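Microfibre cleaning cloth

A microfibre cleaning cloth is a small textile sheet made from very fine synthetic fibres and used for dusting, wiping and drying household surfaces. The usual fibres are polyester and polyamide, either blended or spun together and then split. Cloths are sold in squares and rectangles, in most colours, and are normally washed and reused many times.

Construction

Most household cloths are knitted. Warp knitting gives a stable sheet that stretches little along its length, while weft knitting gives a softer cloth that gathers easily in the hand. The face may be looped, brushed or left plain. A looped face holds grit and crumbs; a plain, close face is preferred for glass and polished metal. Brushing raises the fibre ends and gives the slightly fuzzy handle that many users associate with the material.

Cloth weight is stated in grams per square metre. Light cloths dry quickly and fold flat. Heavier ones take up more water but are slower to dry and bulkier in a drawer.

Edges

A cut knit will curl or shed at the edge unless it is finished. Four methods are common: overlocking, binding with a separate tape, heat cutting and ultrasonic cutting. Overlocking is widespread on general-purpose cloths. The machine trims the edge and wraps it in thread in one pass, leaving a narrow raised border, which may be matched to the cloth or made in a contrasting shade.

Corners are the weak point of an overlocked cloth. Where the stitching turns or is started afresh, a short tail of thread remains, and this tends to work loose in the wash. The tail should be trimmed or threaded back under the stitches with a blunt needle – pulling it may open the seam.
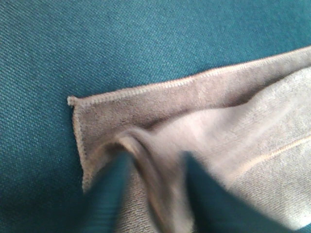

The border is also the part most likely to mark a delicate surface, as sewing thread is coarser than the fibres of the face. For lacquer and spectacle lenses, a cloth with a cut edge is often chosen, or the hems are folded to the inside before wiping.

Folding in use

A square cloth is commonly folded in half 2 times, giving a pad of four layers with eight usable faces. The pad is turned as each face becomes soiled. Marites Espiritu's housekeeping manual, used in the training rooms at Camadville, recommends that the first fold be made parallel to a hem so that the stitched edges lie together on one side of the pad. Rosalinda Macaraeg's later revision keeps this advice but allows a loose gathered hold for taps, chair rails and other rounded fittings.

Laundering

Cloths are washed apart from cotton towels, whose lint clings to the split fibres. Fabric softener is avoided because it coats the fibre and reduces absorbency. The Stirkbridge laundry guide gives a wash temperature of 57 degrees for kitchen cloths and sets 90 degrees as a limit not to be reached. Tumble drying, where used, is done on low heat. Ironing is unnecessary and can glaze the face.

Grey or brown shadowing may persist after washing, particularly on pale cloths used for shoes or hobs. Such staining does not by itself mean that the cloth has stopped working. A cloth is usually retired when it pushes water across a surface without taking it up, or when the border has come away over a long stretch.

Storage

Clean cloths are kept dry and folded, away from wool and loose-fibred upholstery. Colour coding by room is usual in larger households – one shade for bathrooms, another for kitchens. Benjie Ocampo's scheme for the Gendness guest houses assigns darker cloths to floors and skirting, where staining is heaviest.

See also: Chamois leather; Dishcloth; Overlock stitch; Terry cloth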